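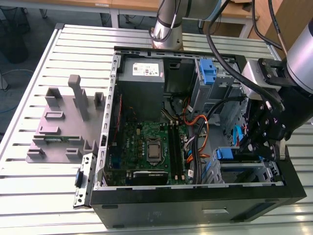

What Is Inside a Desktop Computer?

A desktop computer is a set of separate parts in a metal box. The box is called the case, and a tall case is often called a tower. Each part has one main job. Most parts can be taken out and replaced, and this is why desktop computers are often repaired when one part wears out.

The case has a side panel that comes off. Technicians usually lay the tower on its side before they work on it, so that the parts face up and do not hang from the wall of the case.

The power supply
The power supply is a metal box, often gray, that sits near one corner of the case. Electricity from a wall outlet is too strong for the small parts of a computer and flows in the wrong way for them. The power supply changes it into low, steady voltages. Wires carry these to the other parts, and their colors are a code. In many computers a yellow wire carries 12 volts, a black wire is ground (the return path), and an orange wire carries 3.3 volts.
Children should never open a power supply. It can hold a dangerous charge after it is unplugged.

The motherboard
The motherboard is the large flat board, in many computers green, that the other parts plug into. Thin lines of copper run across it. These lines are called traces, and they do the work of wires.

The processor
The processor, or CPU, follows instructions. It adds, compares and moves numbers, billions of times each second. It fits into a socket near the middle of the board and is held down by a metal bracket. The square metal lid on top is a heat spreader. When the computer is in use, a cooler sits on this lid and carries the heat away.

The memory
Memory, or RAM, holds what the computer is working on right now. It comes as a narrow circuit board, sometimes called a stick, that slides into a long slot. White latches at the ends of the slot close over the stick and keep it in place. When the power goes off, RAM forgets everything.

The expansion card
Extra cards fit into slots on the motherboard. A graphics card is one kind. It works out the color of every dot on the screen.

The hard drive
A hard drive remembers things when the power is off. Inside its casing are one or more round platters with a magnetic coating. A tiny head on an arm moves over the spinning platter and reads or writes the data as magnetic marks.
The size used in most desktops is called 3.5-inch. The name comes from the disks it was designed around. The casing itself is wider, at 4 inches.
The label tells how much the drive can hold. The one in the next picture is marked 1.0TB, or one terabyte. That is one trillion bytes, and one byte can store one letter of plain English text. Yamila Medina, who helped check this page, typed out a school report of 1609 letters, spaces and periods. It needs 1609 bytes. A drive of one terabyte could hold more than 600 million copies.
The hard drive slides into a metal frame called a bay. Two cables connect to it — one for power and one for data. The data cable is usually a SATA cable, which is thin and flat and may be light blue, red or black.
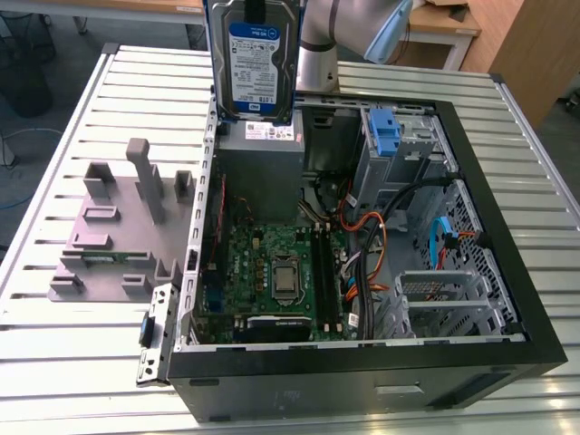

Words to know
Bay: a metal frame that holds a drive.
Byte: a small unit of data, made of eight bits.
Platter: the spinning disk inside a hard drive.
Socket: the holder for the processor.
Trace: a thin copper line on a circuit board.

Something to try
Ask an adult to help you find the storage settings on a computer at home or at school. Write down the total size and the free space. Subtract the second number from the first to find how much is in use.

Text by Dilwyn Powell. Checked by Yamila Medina and Zachary Friesen.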